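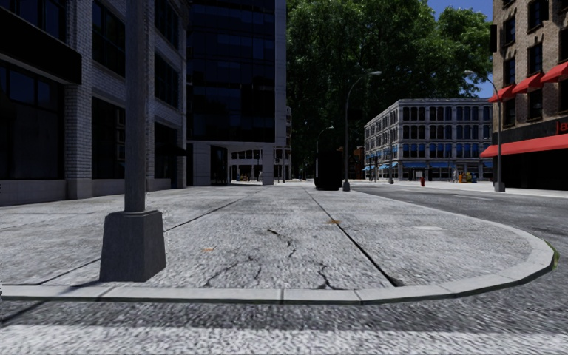 ## 4. Comparing two cameras in the simulator

I always run this on a street corner map before I bolt anything to the real rover (saves a lot of swearing!). Load the Sellstead map and set your rover down on the sidewalk.

1. Open **Sensors** and pick the Prerlow camera. Leave exposure at 2,000.
2. Hit **Record** and let it grab 425 frames with the rover parked.
3. Swap to the Psarras, put it on the same mount, and record again.
4. Open both runs side by side and look at thin stuff first: cracks in the concrete, expansion joints, the edge of the curb. Then check the dark windows and the shade under the trees.

**Note:** Defne Ersoy likes the frame rate at 30, but my laptop chokes, so I stick with 20.

**Caution:** Save your mount file before step 3! Swapping cameras resets the tilt, and I've lost mine twice.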